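# Edge Holding in Low-Cost Kitchen and Pocket Knives

Project report, draft 2. Virgilio Ocampo and Nestor Mangubat
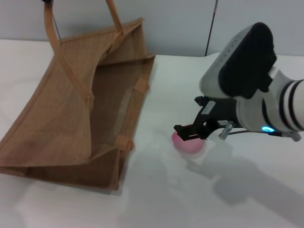
*Fig. 1. Woven tote on its side, handles up.*

## What we wanted to find out

Do cheap knives go dull faster than mid-price ones if you sharpen them the same way. Everybody on the forums says yes. Very few of them post numbers. We had access to a belt grinder, a set of stones and a lot of rope, so we tried it.

## Knives

Seven blades total. Two Prellier paring knives, two Nendach folders, one Rutkowska utility knife, two Britasetti folders (same model, different finish). All bought new except the Rutkowska, which is Nestor's and had been sharpened before, we don't know how many times. This matters, see Problems.

We asked the sellers for the steel type. Prellier and Britasetti listings gave one, Nendach just said "stainless". We wrote to them and got no answer before the deadline.

## Method

1. Factory edge tested first, no touching up.
2. Edge removed on the coarse stone, then reset at the same angle with the clamp guide. Coarse, medium, fine, strop.
3. Cut sisal rope on a pine board. One cut = one slice all the way through, using the same section of blade (marked with tape).
4. After every set of cuts, paper test. Slice printer paper, score it clean / catches / tears.
5. Stop at tears, or at 200 cuts, whichever comes first.

Virgilio did all the cutting on the sharpened edges so the pressure would be more or less the same. Nestor did the factory edges. Probably should have been one person for both but the schedule didn't work out.

## Results

Factory edges were all over the place. The worst Nendach was tearing paper at 34 cuts. The other one, same box same model, went a lot longer. The Prelliers were in the middle and close to each other.

After resharpening, the gap got smaller:

- **Prellier:** both improved, both reached the end without tearing. Catching by then though.
- **Nendach:** both improved. The bad one improved the most of any knife here. Neither finished.
- **Rutkowska:** finished, still clean for most of the blade.
- **Britasetti:** coated one finished, the plain one tore just before the end. We think there was a burr left on it.

So the factory edge on the bad Nendach was likely the main issue and not only the steel. Can't prove that without a hardness tester. The department has one but it was booked all of August.

## Problems

- Rope changed halfway. First roll ran out and the second one felt softer. The Britasettis got mostly second roll, so their results might look better then they should.
- Clamp guide slips on the Prelliers, blade is too thin. Shimmed it with tape. Angle was checked with a marker on the bevel but only by eye.
- Paper test is subjective. "Catches" especially. We disagreed on it a few times and went with the lower score.
- No repeat runs. Only one factory edge per knife obviously, but the sharpened test should of been run at least twice.
- Rutkowska is used, so no factory result for it. Left blank in the table.

## Safety

Cut glove on the off hand, glasses at the grinder. One small nick (Nestor, thumb, while stropping, glove was off). Folders checked for blade play before each run; the plain Britasetti had a little side to side after and we tightened the pivot screw.

## If we had more time

Same rope for everything. Two runs per edge. A 27 degree edge on the folders, to see if a wider angle saves the softer ones. And a real sharpness tester that measures force.

Raw scores are in the spreadsheet, second tab. First tab is the old version, ignore it.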